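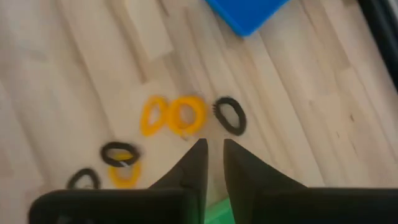 Yellow and black hair ties on a pale wood floor

Home How-tos Hair Home bits About Search

How to do a sleep braid that's still there in the morning

I've got long, fine, slippery hair and for years I went to bed with a lovely plait and woke up with a bird's nest and a hair tie somewhere down by my feet. I've tried all sorts (including a silk bonnet, which I apparently throw across the room at 4 in the morning) and this is the braid I've settled on. It takes me five minutes now, though give yourself longer the first few times!

What you need

A wide-toothed comb, a little bit of leave-in cream or oil, and two soft hair ties with no metal join. I use the Grukel leave-in when I remember to buy it, and plain coconut oil when I don't. You want a pea-sized amount and no more - I once got carried away and had to wash my pillowcase twice.

Step 1. Get it dry, or nearly

Don't braid soaking wet hair. Mine stretches when it's wet and then snaps, and it never dries in the plait anyway, so you wake up with a cold damp rope on your neck. If I've washed it in the evening I leave it down until bedtime.

Step 2. Detangle from the bottom

Start at the ends and work up a few inches at a time. Smooth your cream or oil through the bottom half only.

Step 3. Make a high, loose ponytail

Tip your head forward, gather everything up at the crown and put the first tie on with two turns. Three is too tight for me and I get a headache. The high bit matters, as a low plait is the one you end up lying on.

Step 4. Braid it

Split the ponytail into three and plait as normal, right over middle, left over middle. Keep it snug for the first few crossings and then ease off. If you pull hard all the way down you'll get crimps that look like you've been at the waffle iron, which is fine if you want them! Stop when there's a thumb's length left and put the second tie on.

Step 5. Flip it over the pillow

Lie down, then lift the braid up and over the top of your head so it's on the pillow behind you. It feels daft for two nights and then you stop noticing.

Taking it out

Bottom tie first, fingers through from the ends, top tie last. Shake it out upside down and leave the brush alone for ten minutes.

Keeping your ties together

I lose them constantly, so mine now live in a cheap plastic basket by the bed, soft ones for sleeping in one and the tight gym ones in another. Whatever you've got will do.

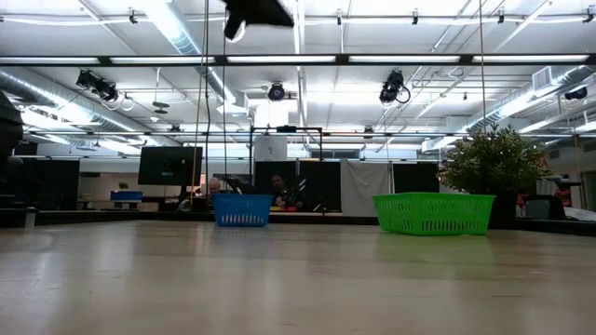 Small plastic baskets, one blue and one green

Chuck out any tie that's gone baggy or has a bit of elastic poking through, because that's the bit that grabs your hair. I go through mine in July, when I'm packing for holidays anyway.

If your hair is layered and the short bits fall out, try a French braid from the crown, which I'll write up next.

Contact us | © Onura Hair Notes | Back to top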